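Week 6 handout: the Fokside handheld gripper kit

Okay, so you've all had the kit pitched to you by now, and I promised I'd write down what I think of it before you put in your lab orders. I've been using ours since September, so these are notes from use (and from a fair bit of swearing at cables).

What you get for the money

The Fokside kit is a pair of handheld grippers, a camera mount for each, and the Ukotar recording software. The basic box is $739. You can add the Rothe spare-finger set for $50, and I'd say do it! Fingers are the part students drop. The headset is sold separately, so check what your lab already owns before you fill in the form.

What it's for

You remember the problem from last week: we want lots of demonstrations of household jobs, and driving a real arm by remote control is slow and tiring. With handheld grippers you just do the job yourself, one in each hand, and the cameras and tracking record it. Bedding, cloths, small boxes – all the soft, floppy stuff that's miserable to simulate.

What I like

Setup is quick once you've done it twice. The grip feels natural, and I can get 20 decent takes of a folding task before my hands want a break. The software lets you bin a bad take right away, and you'll use that button a lot.

What I don't like

The cables. They get everywhere, and the manual has one sad paragraph on them. The wide-angle view bends straight edges too, so run the calibration from handout 401 before you measure anything. And support from Stonitz, who handle repairs over here, is friendly but slow.

For the lab

Work in pairs. Pick one cloth task, write down your start and end positions, and agree on what counts as a failed take before you record any. Bring your notes on calibration – I will ask. Reports are due 11th April, two pages, plots included. If you'd buy the kit, tell me why, and if you'd build your own, give me a parts list with prices. 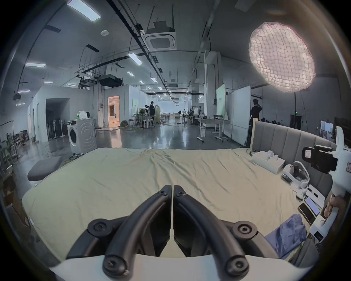
One student wrote back that the spare fingers should come in the basic box at that price, and that her group would rather put the money toward a second software license.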